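Plusto Play Library
Progress report to the Feltska Fund
Grant reference 3137
Reporting date: Sat 6 May
Prepared by Yuzhen Kong, Project Lead

Purpose of the grant

The Feltska Fund awarded the Plusto Play Library £3000 towards the purchase, upkeep and lending of toy kitchens and the small items that go with them. The award covers four kitchen sets, storage for the loose pieces, replacement of lost or worn items and the printing of guidance cards for borrowers. This is the second of three reports. The final report will follow in July.

Progress since the last report

All the kitchen sets named in the application have now been bought and assembled. Two are placed with nursery groups on term-long loans, one is kept in the main playroom at Ido House, and one is held for short loans to families and childminders. The set intended for the Su Lane site was delivered later than planned, and its shelving had to be returned for a missing bracket. The supplier replaced the part without charge.

The lending register was opened at the start of the period. Borrowers are asked to sign for each set and to check the contents against a printed list when it is collected and again when it comes back. The list was too long in its first form and several groups returned it blank. It has been cut to a single side of paper, grouped by pans, food and blocks, and returns have been more complete.

We had set a target of 100 loans of kitchen items across the life of the grant. Loans of small items have gone well. Loans of whole sets have been slower, mainly on account of transport, and we have begun to offer delivery on one morning each week.

Condition of the equipment

The kitchens themselves have stood up well to use. Doors on one unit needed tightening, and a worktop was refitted after it was found to rock. The small items need more attention. Pretend vegetables are the pieces most often missing on return, followed by pan lids. We now keep a box of spares and make up each set from it before it goes out again.

Groups have asked that building blocks be lent with the kitchens as well as the pretend food. Staff report that younger children will cook with whatever is to hand, and that plain coloured shapes are used as readily as a carrot or a tomato. Blocks have therefore been added to every set. They are cheap to replace and easy to wash.
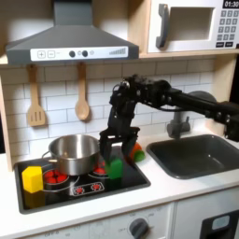
The metal pans have proved a sound purchase. They cost more than the plastic ones in our original estimate, and the difference was met from the storage budget with the Fund's agreement. The plastic pans bought for the first set will be kept for outdoor play.

Cleaning takes longer than we allowed for. Each set is wiped down on return, and the pans and loose pieces are washed and left to dry overnight. Sinks and hob surfaces collect sand and paint, and play dough has to be picked out of the corners by hand. We have moved one staff hour a week from cataloguing to cleaning, and the catalogue is behind as a result.

Expenditure

Spending remains within the award. The kitchen sets and pans are fully paid for. The remaining balance is set aside for replacement food pieces, two lidded storage crates and a reprint of the guidance cards. No change to the total is requested.

Work planned for the next period

The catalogue will be brought up to date and each set given its own label. The Su Lane shelving will be fixed to the wall before the set there is opened to borrowers. We will ask the nursery groups for written comments at the end of their loans and attach these to the final report, together with the completed register and copies of all receipts.

We would be glad to welcome a representative of the Fund to Ido House before the final report is submitted. Visits can be arranged through the Project Lead.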